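Basia Trade-In and Refurbishment Network
Minutes of the Quarterly Members' Meeting, September

The meeting was called to order at 9:30 a.m. by the Chair. A quorum was confirmed. Member firms Grasto, Rees and Castanano were represented. The minutes of the June meeting were approved with one correction: under Item 4, "return postage" was changed to read "outbound postage."

1. Intake report

The Secretary presented the intake figures for used cell phones, tablets and laptops. Members received 3,417 devices during the quarter, of which 2,935 were graded and paid for at the price first quoted to the seller. The remainder were regraded on inspection, returned at the seller's request, or were still on hold when the quarter closed.

Grasto asked that future reports show regraded devices and held devices on separate lines. Agreed. The Secretary will revise the report form before the December meeting.

2. Grading language

Rees reported continued complaints from sellers about the terms "working," "faulty" and "damaged" on the shared quote form. Most of the complaints concern devices that power on but have a cracked back panel. Sellers choose "working" and are then offered the "damaged" price.

Discussion followed. Castanano favored adding a fourth grade. Grasto was opposed, noting that its own price list would have to be rebuilt and that the last change to the grades took most of a year to settle. The Chair proposed keeping three grades and adding a short question on body condition before the price is displayed.

Motion: That the quote form include a question on cracks, dents and missing parts, to be answered before any price is shown. Moved by Rees, seconded by Castanano. Carried, with Grasto abstaining.

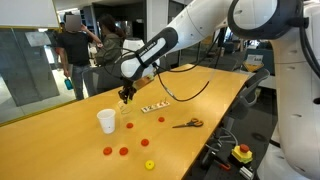 Wording for the new question will be circulated by Rees to all members for comment. Comments received after the end of October will not be considered for this version of the form.

3. Account locks

The Secretary noted that locked devices remain the most frequent cause of delayed payment. Under the present rule, a seller has 14 days to remove an account lock, and members count those days differently. Castanano counts from the date of its email; Rees counts from the date the parcel is scanned.

Agreed that all members will count from the date the seller is notified by email. No vote was required, as the rule itself is unchanged.

4. Price guarantee

Grasto requested that the period for which a quote is honored be shortened for tablets, on the grounds that resale prices fall quickly after a new model is released. Rees stated that a separate period for one type of device would confuse sellers. The matter was tabled until December. Grasto will submit its request in writing.

5. Shipping materials

The current supply of padded mailers will not last through the holiday period. The Chair authorized an order of 70 cartons, the cost to be divided among members according to intake volume. Castanano asked that the 2 sizes now in use be kept. Agreed.

6. Other business

Rees asked whether smart watches could be added to the shared form. Referred to the December agenda.

The meeting was adjourned at 11:10 a.m.

Respectfully submitted,
The Secretary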